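Workshop notebook, December
Bench kitchen, dish rack corner

Picking this up again after lunch, tea next to me, because my notes from the morning are a mess and I can't read half of them. The question for the Sinddale kitchen corner is still the same one: which rack stays on the table, and can it take a full set of the plates without everybody having to play Tetris after every shared meal?

So the black metal one is out on the table now, on the green and white grid cloth, pushed up close to the wall. I like it there! I had it on the counter by the sink last month and it ate all the space we use for chopping. It's a wide, shallow thing with the tray underneath, and I'd forgotten how big that tray is. I set the plates up in the right half to keep the left half free for mugs and the odd saucepan lid, and one white plate went down on the cloth in front while I thought about where it should go. 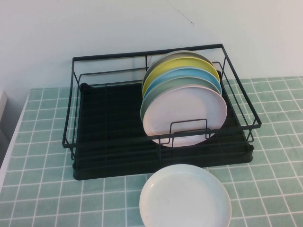 The order form says the rack is the Ballent wide model, item 636, and I'm writing that down here so I don't have to dig through the folder again (third time this month, I think). The other candidate was the two-level Zodero, and I've more or less talked myself out of it. It's a nice rack, but the upper level sits so low that you have to slide the plates in sideways, and I chipped a saucer just trying it out. Not a great start. It can go to the Lương room, where they only ever wash cups anyway.

Things I want to remember about loading:

Start at one end and go along. If you drop plates in wherever there's a gap, you end up with two leaning on each other and then the next person gives up and makes a pile on the cloth.

All facing the same way. I know, I know, but it matters with these because the walls are deep and they take up a lot more room than flat plates. Back to back they just fight.

Don't bother sorting by color. I spent far too long on that this morning, moving the yellow one next to the blue one and then back again (very pretty, zero practical value). Any order is fine.

Six in a row is a comfortable load, tight but you can still get a finger in to lift one out. The old plastic rack claimed it could hold up to 32 and I would love to know whose plates those were. Doll plates, maybe. 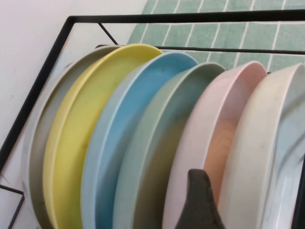
I do really like this set, by the way. The soft colors cheer the corner up no end, and the marbled one is my favorite, so if it goes missing I'll be looking in the usual places. We still need bowls to go with them, and I'd rather wait for something in the same family than grab whatever's on the shelf.

Still to do: cut a piece of felt for under the tray so it doesn't drag the cloth around when somebody bumps the table. Wash the cloth (cold, it shrank a bit last time). Try the rack with the big serving plates, which I haven't dared yet. Find out if there's a separate cutlery cup for it or if we use the old jam jar again.

Also, label for the shelf: PLATES, RACK SPARES. Ran out of label tape halfway through PLATES. Put tape on the list.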